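Archiv durchsuchen Suchbegriff Suchen

April, 16:40 Uhr
Von Omar Semaan

Betreff: Re: [handgreifer] Backen stehen nach dem Belagwechsel schief

Werkstatt Natholm schrieb:
> Hallo zusammen,
> wir haben am Handgreifer die Beläge gewechselt und seitdem treffen
> sich die Backen nicht mehr sauber. Vorne liegen sie an, hinten bleibt
> ein Spalt. Dünner Stoff rutscht durch, dicker hält. Wir haben die
> Schrauben an den Fingern schon zweimal nachgezogen, ohne Ergebnis.
> Müssen wir das Gestänge zerlegen? Und muss danach die Kamera neu
> kalibriert werden?
> Gruß aus der Werkstatt

Hallo nach Natholm,

das Gestänge bitte erst mal zulassen. Wir hatten in Prutitz denselben Fehler an Gerät 2, und es lag am Kleber. Wenn von den alten Belägen Reste auf der Innenseite des Fingers bleiben, sitzt der neue Belag auf einem Keil. Mit dem Nachziehen der Schrauben verspannt man dann nur den Finger. 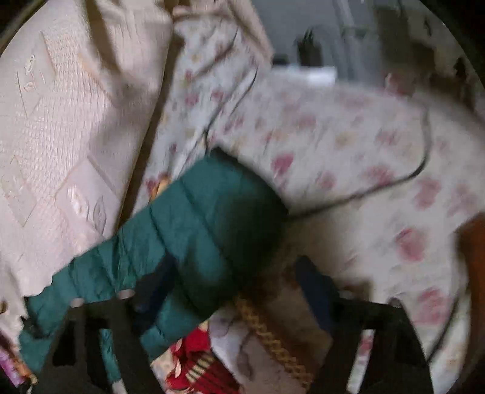

Omar Semaan

Unser Ablauf, so wie er jetzt auch im Wartungsheft steht:

Greifer ganz öffnen und die Beläge von der Spitze her abziehen. Reste mit dem Kunststoffschaber entfernen, keine Klinge nehmen. Die Fläche mit Schleifpapier der Körnung 80 kurz anrauen, abwischen, trocknen lassen. Neuen Belag an der Spitze ansetzen und nach hinten andrücken. Dann den Greifer auf einem glatten Brettchen zudrücken und 60 Minuten so eingespannt liegen lassen. Wir haben das anfangs abgekürzt und hatten den Spalt am nächsten Morgen wieder.

Danach einen Streifen Papier vorne, in der Mitte und hinten einklemmen und jeweils ziehen. Er muss überall gleich schwer herausgehen. Wenn er hinten immer noch leicht läuft, kommen die Gelenke dran. Die silbernen Kappen am Gestänge lassen sich abhebeln, darunter sitzt der Bolzen. Kein Öl, das landet früher oder später im Stoff. Bei uns reicht es, die Fusseln mit der Pinzette herauszuholen. Vor allem an den Innengelenken sammelt sich einiges, wenn man viel in Decken arbeitet.

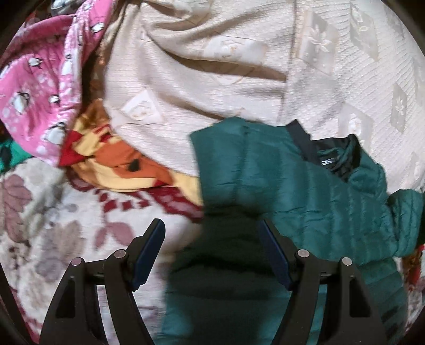
Für die Probe nach der Wartung nehmen wir immer einen gemischten Haufen. Die Steppjacke ist für uns das schwierigste Stück, sie ist glatt und gibt nach. Wenn die Backen schief stehen, merkt man es daran zuerst. Die gemusterten Decken greift das Gerät auch mit schlechten Belägen noch, auf die würde ich mich bei der Abnahme nicht verlassen. Kordeln und dünne Schnüre bitte auch mal anfassen, die wandern gern in die Aussparungen der Finger und klemmen dort.

Zur Kamera: Wenn ihr nur die Beläge getauscht habt, bleibt die Kalibrierung gültig. Habt ihr die Schrauben an den Fingern bewegt, würde ich in Simesis die Öffnungsweite neu einlesen, also einmal ganz auf und einmal ganz zu. Unser Wert für ganz offen liegt nach dem Einlesen bei 196, eurer kann anders sein. Wichtig ist nur, dass er nach mehrmaligem Öffnen derselbe bleibt. Springt er, ist noch Spiel im Gestänge.

Die Beläge von Geagea haben wir auch probiert. Sie passen, sind aber etwas dicker, und man muss danach auf jeden Fall neu einlesen.

Schreibt bitte, was der Papierstreifen sagt, bevor ihr etwas zerlegt.

Gruß aus Prutitz
Omar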